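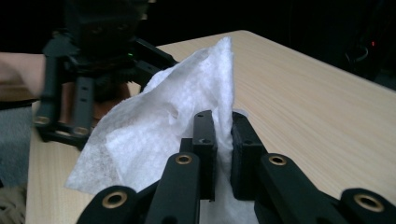

How many tissues should be issued to each bench for a shift? Four, with the remainder kept in the supply cabinet.

Zenitier workshop notebook, November, morning entry

Subject: tissue handling and stock. The tissue is thin and slightly see-through, and it creases readily when pinched. Creased sheets are to be set aside for wiping down the wooden surface and are not to be refolded.

Stock on hand at opening was 891 sheets. The reorder point remains at 300. Colleagues are asked to enter withdrawals on the Preltovgate sheet - initials are sufficient - before leaving the room.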